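Notebook, bench 2
March, on trial: Clirkum two-arm sorting cell, with the Zitard policy package
Entry by N. Pichon

Started again at 9.40 after the software update from Tsikata, who are handling the trial for Clirkum. The update took 12 minutes including the restart. Both arms homed without complaint. Joint zero on the left arm was out last week and I had it on my list to redo, but the check passed so I have left it alone.

Task is the brick sort from the supplier's own task sheet, by colour, into the three-part tray. I kept their default speeds. Grip force is at setting 4, which is what the sheet asks for. Setting 5 marked the softer bricks when we tried it on the old table. 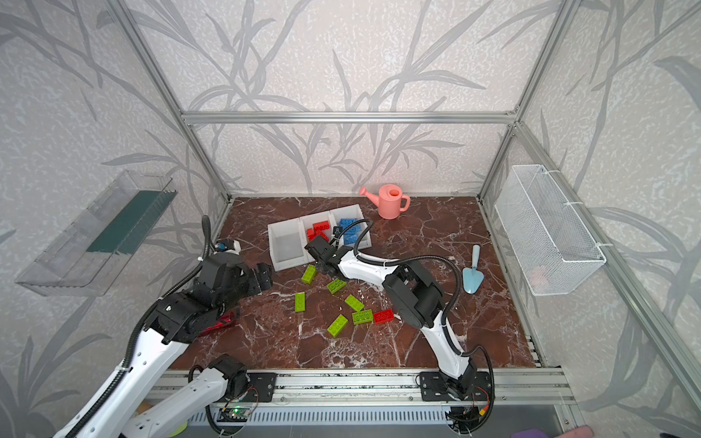

The Zitard package is sold as coping with clutter "out of the box", and that is the claim I want to test before we talk about price. Their demo table has bricks on it and very little else. Ours has the toy watering can at the back and the trowel on the right, and I want both kept in for every run so the results can be compared. Red and blue have their compartments, and green is the colour to watch, with the bricks lying at all angles in front of the tray, some studs up and some showing the underside. There is also a red one down among the green, end to end with one of them. Log that one separately if it gets picked, as the task sheet has no line for it.

Cable routing: the hose on the right arm loops out further than I would like and crosses over the blue compartment. Asked Tsikata whether a shorter hose is offered. Grultex do a clip-on guide for the same diameter but I don't want third-party parts on a trial unit until the paperwork is clear. Left arm hose is tied to the link, fine as it is.

Wrist view checked next. The viewer now opens both wrist feeds side by side, an improvement on the old version, where you had to switch between them. Saving a still takes two clicks and the file goes in the run folder without being asked.

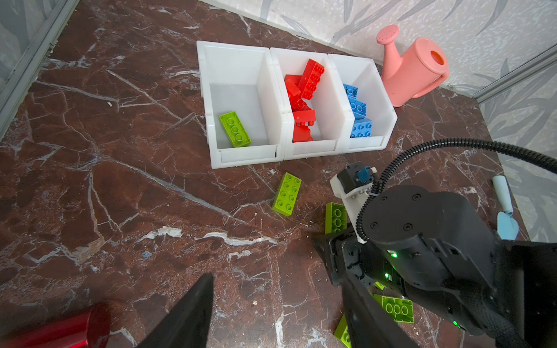 Wrist camera still: one green brick in the left compartment, loose greens by the gripper.

Exposure left on auto. The marble pattern is dark and busy and I expected the lime green to stand out well against it, which it does. Dark red on reddish brown is the harder case. Wipe the table before the next set, there are small white crumbs near the bricks.

Still to do:
Ask Clirkum for the licence terms after the trial period. The quote covers the arms and controller but is vague on Zitard renewals.
Repeat the sort with the grip at 2.
Find out if the tray can be fixed down. The mounting kit is listed as an extra with no price against it.
Copy the run folder to the shared drive before anyone updates again.

NP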